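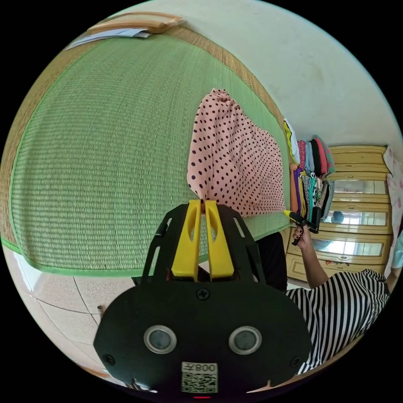 Fold It on the Bed

I have a position on laundry and I'm going to put it down quick before the dryer buzzes. Fold it on the bed. Not the couch, not the kitchen table, not standing up at the machine like my sister-in-law does. The bed.

And fold it the same day. That part I am less good at.

What set me off was an article, one of those home organizing ones, where the woman says every household needs a dedicated folding station. A counter at hip height. Baskets underneath, with labels. She had a picture of hers and it was bigger than my first apartment. The counter alone was $800, from a place called Thygesen, and she called this "a modest investment." For a shelf! To put pants on for ten minutes!

People have been folding clothes on beds as long as there have been beds. My grandmother did it, on a straw mat she kept over the mattress all summer, and she would have laughed that article right out of the house. A woven mat is the best folding surface there is, by the way. I will fight anyone on this. A green one with a border, like in the picture up top, you lay a polka-dot something on that and it lies flat and you can see its edges. Try it on a puffy comforter. The shirt sinks in the middle, the sleeves go off downhill, you end up folding the comforter into the shirt.

So, firm bed. Mat if you have one. If not, pull the quilt tight, good enough.

Now the stacks.

Stacks go at the end of the bed against the wall. Colors mixed, who cares. The article woman wants everything sorted by color before it goes in the closet, a rainbow. I tried the rainbow. Lasted until Tuesday. You pull the red one out of the middle, the pinks fall over, and then you're a person standing in her bedroom at 7 in the morning rebuilding a rainbow in a towel. My stacks have teal on top of yellow on top of something striped and they hold up fine. A stack only has to survive the trip from the bed to the wardrobe. Four steps, in my house.

I do sort by who. His, mine, kids', and the pile of things nobody claims, which goes on the chair.

My neighbor Rostam Mahmoudi disagrees with me about all of this. He doesn't fold. Full stop. Clean clothes go in one basket, dirty clothes in another, and he says he gets back a whole Sunday afternoon every month. I've thought about it more than I'd like to admit. He's a happy man. His shirts look like he slept in a canoe, but he's a happy man. His argument is that nobody under 35 irons anyway so what's one more wrinkle, and I don't have a great comeback to that except that I like opening a drawer and seeing what's in it. He says he can see what's in his basket too. You can see the top of your basket, Rostam.

OK where was I. Thin fabrics.

This is where most people go wrong and where the plastic folding boards are useless. Had one, a Stelia, the kind with the flaps. Wonderful on T-shirts. Flip flip flip, like working at the mall. Then you put a light summer top on it, or a nightgown, or anything with a ruffle, and it slides around and comes out the other side as a triangle. Soft thin stuff has to be picked up by a corner. That's the whole trick. Don't go in with the flat of your hand from the middle and don't sweep at it. Get one corner, lift, let the rest hang and find its own shape, then lay it back down. Half of it straightens itself just hanging there. Second corner, smooth once, fold. My grandmother did it with two fingers and a thumb and never looked down, she'd be talking to you the whole time about somebody's divorce.

If it lands bunched, lift it again. Don't tug at it where it lies. Tugging just moves the bunch over to the other side and now you're mad.

The other thing about the bed, and the real reason I'm writing this, is you can do it with somebody. A folding station is a one person job. You stand at the counter facing a wall like you're being punished. A bed has sides! One person here, one there, stuff in the middle. Sheets are hopeless alone and easy with two. Even small things go faster, one lifts and the other folds, or you just each grab from the heap and talk. My daughter told me more over a heap of towels last winter than she has at dinner in a year. She won't sit down and talk. She will stand across a bed and match socks and talk. I'm not going to trade that for a counter.

Some objections I've had, because I've made this speech before.

"It hurts my back." Fair. Beds are low. Sit on the edge. Or kneel on a pillow, I do that for the big loads. If you've got a really bad back then fine, use a table, you're excused.

"The bed's not clean." Then wash the bed. Or put down the mat, that's half of what it's for.

"I'll just leave it there." Yes!! This is the best part. You can't leave it there. You have to sleep. A pile on the couch can live through a whole season, I've seen one at my brother's house that had a birthday. A pile on the bed has a deadline and it's bedtime. I know, I know, you can move it to the floor. I've moved it to the floor. But you feel bad about it, and the next morning you step on it, so it gets done by lunch.

"I don't have time." It's 23 minutes for a full load. I timed it once, out of spite, with my phone face down on the windowsill and the radio on. That was for four people with a fitted sheet in there. Without the fitted sheet I'd say less but I didn't time that one. I've spent longer than that looking at counters on the internet.

About the wardrobe. I'm going to say something nice about mirrored doors, which people make fun of. My mother's had them, three panels in a pale wood, and I thought they were the height of tacky when I was a teenager. Now I'd take them tomorrow. They throw light back at the bed so you can find the stain you missed and tell navy from black. Also you catch sight of yourself folding with your mouth hanging open, which is humbling, but you get used to it. Ours has solid doors and I match socks by the window like some kind of jeweler.

Jarrah Ruawai from the laundromat on Farkberg (she ran it the whole time we lived in that building, before we had our own machine) used to fold for people by the pound, and she had a big table, a proper one. So she'd be the one person I'd expect to side with the article. Asked her once how she did her own at home. On the bed, she said. Wouldn't even look at a table after work. She also told me not to fold anything still warm becuase the crease sets in, and I've never been able to decide if that's true. I fold it warm. It's January and the warm part is the only fun there is.

I'm not against nice things. If somebody gave me the counter I'd take the counter. I would probably put plants on it. What bugs me is this idea that you can't start on a chore until you've bought the room for it. You get people living with heaps because they're waiting on the remodel. My cousin is literally doing this, she's had three quotes from Gavbridge for a laundry room and meanwhile the clean clothes are in garbage bags in the hall, and there's a perfectly good queen size bed ten feet away with nothing on it but decorative pillows. Don't get me started on those. Where do they go when you fold? The floor. Where do they go when you sleep? Also the floor. So they live on the floor, is what I'm hearing.

Anyway. Corner first, lift, let it hang. Stacks at the end by the wall. Hang up the floaty stuff and the dresses, don't fold those, you'll only have to iron them and you won't iron them. Socks last, with company if you can get it.

I still can't do a fitted sheet. I roll it in a ball and put it at the back of the shelf behind the flat ones, and my grandmother did the same, I found them when we cleaned out the house.

Dryer's going. Gotta run, its the towels.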